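15/06/2024 – Meltcombe curfew appeals, reading room

Great morning! Selma Matić finally tracked down the missing docket volume, and it had been shelved under Pirkthorpe the whole time. That gives us 1,013 entries for the curfew prosecutions, with 17 appeals we had never seen. I read the first six before lunch and could hardly sit still.

The best of them is Vasconcelos. He pleaded guilty to being out after hours, got 60 days suspended, then appealed on the ground that the order was never posted in his district. The Crown argued he had no final judgment to appeal from, the sentence being suspended. The court took 20 pages to say he did (lovely, patient writing – Nayara, please read the part on notice first).
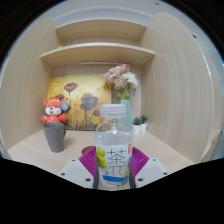

Bottle with the 茶 label, green citrus down the left side.

Wagner Medeiros thinks the February amendment cured the posting problem. I don't see it yet. The amendment says "published", and the older order says "posted", and the judge in Dondley treated those as two different duties. Need to check whether Dondley was cited in any of the later appeals.

To do: scan the Vasconcelos opinion, both sides of the foldout. Ask Timothée Perrin for his list of suspended sentences and match it against the new 17. Page 212 has a marginal note I can't read, maybe "withdrawn" – Selma to look on Monday.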